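2021-07-18

Slept badly, up early, at the desk before the heat got going. Spent the morning on the grasp closing code again. Khalil had left a note on the ticket saying the planner was fine and the problem was in my controller. I didn't want to believe him, so I replayed all 462 episodes from last night's Tudon run with the planner's target poses logged next to the real ones. He was right. The wrist gets where it's told to go. The trouble starts when the fingers close.

The egg is the worst object in the set. With the block and the other flat things the two fingers meet a face and stop. With the egg the contact point moves as they close, and my force estimate jumps for 2 steps, and the controller reads the jump as a firm grip and quits closing. Then the lift starts and the egg stays behind.
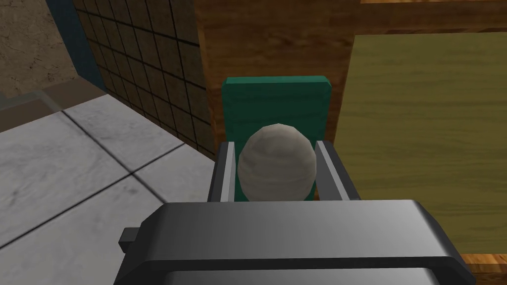 I tried a filter on the estimate first. It helped the egg and made everything else slow. After lunch I took it out and made the stop condition wait until the finger speed had also dropped. Ran 50 egg episodes on that, fixed seed. Better, though a few still slid out low – I think those are cases where the wrist comes in too shallow, so maybe the planner isn't completely off the hook. Haven't told Khalil that yet.

Chae-won wants the green block kept right behind the egg in the kitchen layout. She says perception keeps merging the two masks from the wrist view and she needs the hard cases. Fine by me, but then the planner has to know the block is there, and right now it gets the depth from before the approach and never updates it. Wrote that up and assigned it to myself.

Call with Dougal at four. He asked if the numbers would be ready for Flarkolora and I said the egg numbers would not. He wants 80 percent on the whole set. Didn't argue.

Left a long run going on the big machine with the speed check on. Need to remember to clear the old logs, the disk is nearly full. Leftover soup for dinner. Called Mom.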